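I want to tell you about a toy we have in our flat since May. It is a shape sorter, the red block kind, and I bought it second hand from a family in Wungate for 2 euros. 1/9

The pieces were in a separate bag and the bag was not complete. The seller was very polite and told me this before I paid, so I have no complaint. 2/9

My daughter is 18 months old. The first week she only wanted to sit on it. The second week she put my keys inside. After this I keep my keys on the high shelf. 3/9

What I like is that the holes are not only circle and square. There is a star, and there are some places where you have more than one small hole together. For these I also had to think a little. 4/9

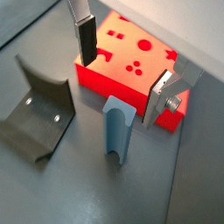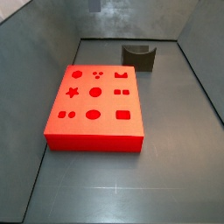
Now the question of the missing pieces. I wrote to Pálfi, the toy repair shop near the station, and they answered the same evening. They can cut new ones from beech, but the star is more work and costs more. 5/9

My neighbor says I should look first at the Saturday market in Atosthorpe. She found there a full bag of loose sorter pieces, maybe 70 of them, all mixed. The sizes will be a problem, I think. 6/9

If you want to do the same: measure the hole on the toy before you go, and write it on paper. I went once without measuring and came home with a very nice triangle. We have no triangle hole. 7/9

For cleaning I use a soft cloth with a little dish soap, and a cotton stick for the corners of the star. Please do not use the rough side of the sponge. I did this on another toy and I regret it. 8/9

I will write again when the new star is ready. If somebody has spare pieces from an old red sorter, please send me a message, I can pay the postage. 9/9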